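Kellmont opens second sorting room, old metal bins stay put

FOR IMMEDIATE RELEASE – March

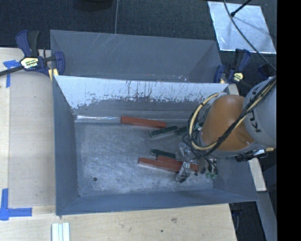 Kellmont has opened its second sorting room in Jistov and will start taking school and community orders through it from Wednesday. Doors 8 am. Parking at the rear, please not on the grass.

The new room handles one thing only – the Mandagi block range. Long narrow bars, mostly red and dark green this season, sorted by colour and packed into sets for classrooms, playgroups and libraries. Up to now all of that was done at the end of the main packing hall, between the tape station and the roller door. Cramped. Draughty in winter too.

Floor space is 400 square metres. 14 benches, all with timber tops, all at standing height with stools for those who want them. Better light over the benches, which staff had been asking for since the last move.

The grey sheet-metal bins have come across from the old hall. We did look at plastic tubs. They were quieter, no argument there, but the metal ones have wide mouths and sloping sides, so you can reach in without skinning your knuckles, and a scratched floor doesn't bother anyone. Scuffs and worn patches are staying as they are. Bins get wiped down at the end of the day and thats about it.

Sorting goes by colour first, then length. Reds out, greens out, anything chipped goes in the seconds box under the bench. Seconds are sold by the bag from the front counter, cash or card, while they last.

What customers will notice

Orders of mixed colours should leave a day sooner. Single-colour orders are unchanged. The room is set up for 2000 sets a month and we expect to be at more than 1275 by the end of the first term, going on what schools have booked so far.

Packaging is changing as well. The shrink wrap is gone and sets now go out in a plain cardboard sleeve made by Sterik, who also print the colour label on the end. Labels on the first run came out a bit pale – still perfectly readable, and the next lot will be darker. Customers with old-style stock on the shelf can keep selling it, the blocks inside are the same.

Replacement blocks

Lost a few? Red and dark green can be ordered loose from Wednesday, in any quantity, at the same per-block price as before. Please give the colour and the length in centimetres when you order, it saves us ringing you back. Other colours will follow once the bins for them are set up, probaly late in the term.

Visits

School groups welcome on weekday mornings, by booking. Closed shoes for everyone including the grown-ups. Children can have a go at sorting a bin at the visitor bench and take home a sleeve to colour in.

Bookings, loose block orders and media enquiries: Kellmont front office, Jistov, weekdays 8 am to 4 pm. The old packing hall number still works and goes through to the same desk.

ENDS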